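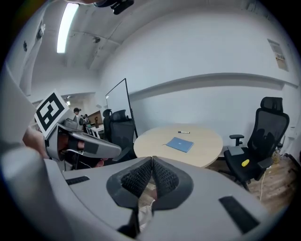
The small meeting room, second floor. Round table, notebook, marker, whiteboard.

The small room gets its table back

Readers of the April issue will remember the long piece about the small meeting room, which had by then become the place where things went when their owners could not face throwing them out. We had two printers in there. We had a box labeled "Ita" that contained the lids of other boxes. The round table was known to exist, in the way that the floor of a teenager's bedroom is known to exist.

Irfan Oei took the job on after losing an argument he says he was winning. His method was to carry everything into the corridor, leave it there until people tripped over it, and see who complained. Whoever complained was the owner. By four in the afternoon the corridor was clear and several friendships had cooled.

The budget was $900, and we spent $679 of it. Most of that went to Tarigan for hauling away the printers and the old filing cabinet, which turned out to be locked and is presumably still locked wherever it is now. Another $128 went on patching and painting. The remainder of the 900 has been returned to the office fund, where it will be spent on coffee before anyone can propose a second phase.

The whiteboard stays. It leans against the wall and people seem to like it there, so the plan to hang it has been put off until somebody feels strongly. The light wood table stays too. There was a brief campaign for a rectangular one from the Ideck catalog, on the grounds that a round table has no head and therefore nobody to blame, but the catalog price ended the discussion in less time than it took to find the page.

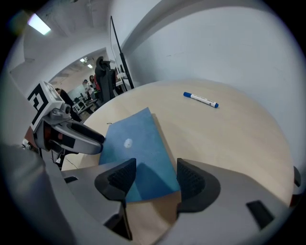 Some house rules, then, which Irfan has asked me to print and which I have shortened by two thirds. The room can be booked for 40 minutes at a time. If you need longer, you need a different room or a shorter opinion. Whiteboard markers live on the table, and they do not go home in your bag. Foam board and cardboard may be laid out for as long as you are working with them, and go with you when you leave. Anything abandoned overnight goes to the Trirnurau shelf by the elevator, and after a week on the shelf it belongs to whoever wants it least.

Chairs are to be left in the room. The mesh ones have a habit of drifting toward the window desks, and we know who you are.

Bookings are on the sheet by the kitchen door. Please write your full name, as the person signing in as "me" has now reserved most of next month. If you are missing a gray umbrella or the lid to anything, see Irfan before he finds another corridor.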